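An open day at the Vitness snowboard center
By Neema Lukumay
July 2025
12 comments | 48 shares

Vitness has been promising a year-round training hall for snowboarders since before I owned a board, so I went to the open day expecting a sales pitch. I got one, with a tour attached.

The dry slope is shorter than the brochure suggests. Two juniors linked turns on it while a coach talked over them about edge control. They looked good, but they had clearly ridden before, and I would have liked to see a beginner try it.

Next came the balance room, where Grelteck has installed its tilting boards. The claim is that 27 sessions will sharpen your landings. I asked who had been tested and was handed a leaflet.

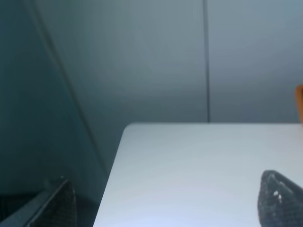
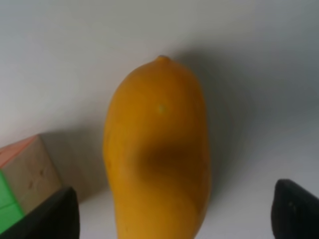
Can a dry slope replace time on snow?
It can't. It helps with stance and confidence, but the surface grips differently and every rider has to adjust again on the mountain.

To be fair, that is close to what coach Ustyna Hutsuliak told me when I caught her away from the sales desk. She wants her riders on snow by April and treats the hall as a way to keep their legs working – a more modest case than the one on the posters, and I believed it.

Membership costs 100 a month, with boots extra. I kept my wallet shut, though I may go back for a single session if they ever sell one.

Related
Mulder bindings: a second season
Wekov junior camp, visited
Is summer training worth the money?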